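April

By a staff writer

The station at the back of the Skirnlow building gets taken apart and put back together more often than anything else in the shop. It is a small table between two aluminum rails, with black curtains on both sides and one chair. People sit there with a gripper in each hand and do ordinary table chores, and the recordings go to train the arms that Skirnlow leases to commercial kitchens. The setup is called Rukaveo, after the software that runs it.

Keeping it in order takes one technician most of a morning, and the work starts before anybody sits down.

The table surface is first. It is built up out of loose panels and mats, and all of them creep. A panel that has slid half an inch toward the operator will change where a plate sits relative to everything behind it, and the difference shows up in the data weeks later as a fault that looks like software. The technician pushes the side panels back to their marks, squares the striped mat between them and sets the tray down last, against the front edge of the mat.

The curtains are checked next. They keep people walking past from showing up at the edges of the recording, and they have a habit of working loose after the floor is vacuumed. The crew used to clip them to the rails until a clip came down in the middle of a session. Now they hang free, and somebody looks at them every day.

Then come the grippers. The left and right units are not the same size, and they don't wear the same way. The technician opens and closes each one slowly, feels for grit in the travel, and looks at the finger faces under a work light. Finger pads are replaced after 40 hours of use whether they look bad or not. Changing them takes 8 minutes a side if the screws come out clean. If a head strips, the whole unit goes to the bench and the spare comes out of the drawer.

The last step before recording is a hand check. The operator sits down, takes both grippers and holds them over the tray at working height, then moves through the reach of the task without touching anything. The person at the monitor watches the two position traces and calls out if either one jumps. 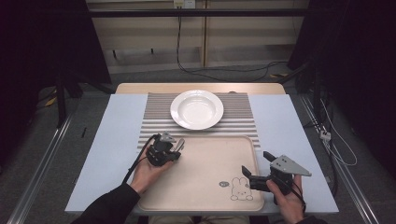 A jump is nearly always a cable. The left gripper's lead bends in the same place every time the operator reaches forward, and the copper gives out inside the jacket long before anything shows. Skirnlow went through 17 leads last year. The current ones come from Pravum, cut longer than the first batch, and the crew leaves enough slack at the wrist that the bend moves around from one operator to the next.

Sleeves matter too. Operators wear dark ones to the wrist, and the rule is posted by the door because people forget in warm weather. A bare forearm in one session and a covered one in the next gives the training software something to notice that has nothing to do with plates.

The longest outage so far was over a bolt. The plate on top of the right gripper had backed off by less than a full turn, enough to let it shift when the jaws closed. The traces looked normal. It was caught when a batch of recordings was replayed on an arm at the Gallagher test kitchen and the arm kept setting plates down a little short. All 938 recordings made since the previous bolt check were pulled and gone through again by hand. Most were kept. The bolts now get a stripe of paint across the head and onto the plate, and a broken stripe stops the session.

None of this is written up in much detail. There is a one-page sheet on a clipboard, with two steps crossed out and one added in pencil. A longer manual exists, but it describes an earlier table with a fixed top, and the crew uses it mainly for the wiring diagram in the back.

Skirnlow plans to add a second station by the fall, using the same rails and the same mats. The crew has asked for a connector at the wrist so that a bad lead can be swapped without opening the gripper. Pravum has sent two samples, and one of them fits.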